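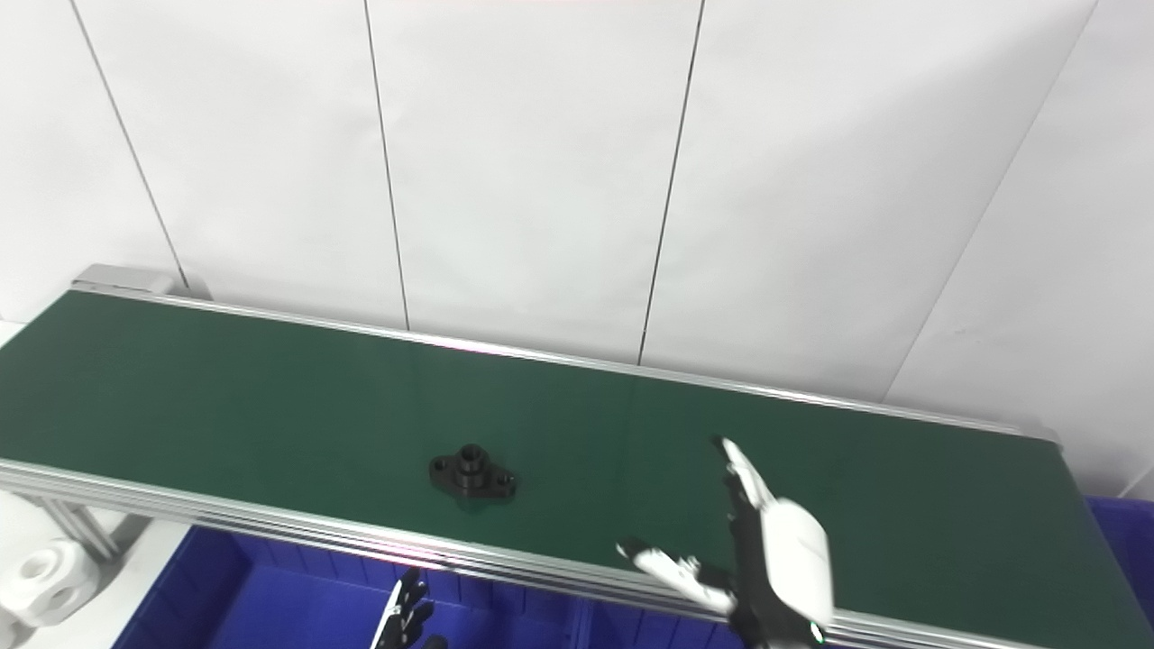

Mini-convoyeur Denora à bande verte : mon avis après un mois d'atelier

Bon, je l'avoue, j'ai hésité longtemps avant de commander. Un convoyeur chez soi, ça fait un peu sourire ! Mais à force de trimballer mes pièces d'un bout à l'autre de l'établi, j'ai craqué, et je ne regrette pas (enfin, presque pas).

Le montage

Comptez une bonne soirée. Les profilés alu sont bien coupés, celui de devant est plus épais, avec plusieurs rainures parallèles, et j'adore ça : j'y ai fixé une butée Stusik en deux minutes. La notice, par contre, quelle misère... 19 pages et pas un mot sur la tension de la bande. C'est Macario Hinojosa, sur le forum, qui m'a dépanné.

À l'usage

La bande est vert foncé, lisse, légèrement brillante. Les pièces noires, genre palier à bride, se repèrent tout de suite dessus, un vrai confort pour mes yeux fatigués. Je l'ai collé contre le mur pour gagner de la place, et là petite erreur : le rail arrière devient pénible à nettoyer. Laissez-vous 15 cm si vous pouvez !

Côté bruit, ça ronronne, rien de méchant. L'embout gris au bout du châssis protège bien le rouleau, mais j'aurais aimé une vis de réglage plus accessible.

Le prix

J'ai payé 80 euros de plus que pour le Vasiliauskas, qui me semblait plus léger. Livraison en 9 jours, carton nickel.

Ma note : 4 sur 5. Je commande une deuxième bande le mois prochain, en vert aussi.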